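3.2 Vegetables, dishes and the working surface

The study of small-batch cucumber salting in home kitchens began in June, in the teaching kitchen at Sturport. We wanted to know how people place their vegetables and their salt on a table before the work starts, and if this placing has an influence on how evenly the salt is later spread. Earlier work on salting (Toom and Goodwin, in the Stonance report) looked mostly at the brine and the jar. The table itself was left outside of the discussion, although all participants who were interviewed for that report spoke of it.

We asked 28 households to describe their usual way of working. Most of them use a short cucumber with bumpy skin, and most prefer a flat dish for the salt instead of a deep bowl. The reason given most often is that fingers can take a pinch from a flat dish without looking. Several people also said that in a bowl the salt at the bottom becomes hard after some weeks in a humid kitchen, and then it must be broken with a spoon.

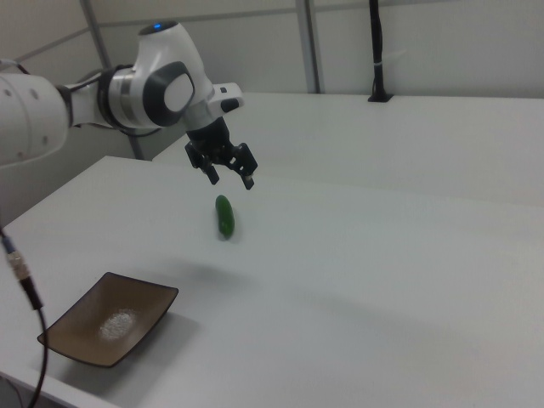
The households did not agree on the distance between vegetable and salt. Nine of them keep the two close together, so that the hand makes only a small movement. Others put the salt at the side of the weaker hand and the vegetable in front of the body. In the Whitelaw group, where the cooks were older, the salt stayed on a shelf and was brought to the table only when the cutting was finished. We consider this a different habit and treat it separately in Section 5.

For the comparison we used coarse salt only. Fine salt dissolves too quickly on the cut surface, and it is then difficult to see which slices have received it and which have not. Each portion was weighed on the kitchen scale before the session. For one batch of 770 g of sliced cucumber the participants were given 9 g of salt in the first round and were free to ask for more in the second. The slices rested for 80 minutes, after which the water was poured off and weighed.

The color of the surface was discussed at length during the planning. A dark table shows spilled salt very clearly, and in our first trials the participants stopped often to wipe it. On a white surface the spilled grains are hard to notice, so people work more calmly but also lose more salt without knowing it. We decided for white, because most of the households have a light table or a light counter at home — and because the green skin is easy to see against it.

The form of the dish was the other question. A round plate has no direction, while a square one can be turned so that a corner or a side meets the hand. In the interviews some cooks told us that they turn a square dish until a corner points to them, and use this corner later for pouring the rest of the salt back. Other cooks had never thought of it. The raised edge is useful in both cases, as it keeps the grains inside when the dish is pushed across the table.
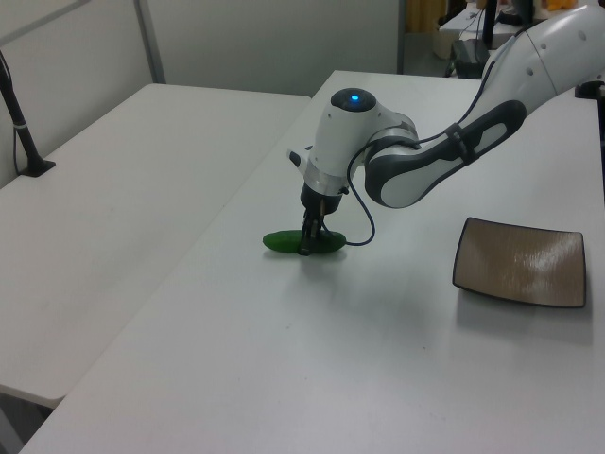

Figure 1. Cucumber lying on its side on the white table, with the square dark-rimmed dish to its right.

The position of the cucumber at the start was recorded as lengthwise or crosswise, as seen by the person who sits at the table. Cooks who cut with a rocking movement of the knife preferred crosswise, and they seldom turned the vegetable again before the first cut. Where the position was somewhere between the two, both authors judged it separately and then compared their notes. The remaining differences were settled with the help of the session sheets, in which each participant had drawn the table from memory.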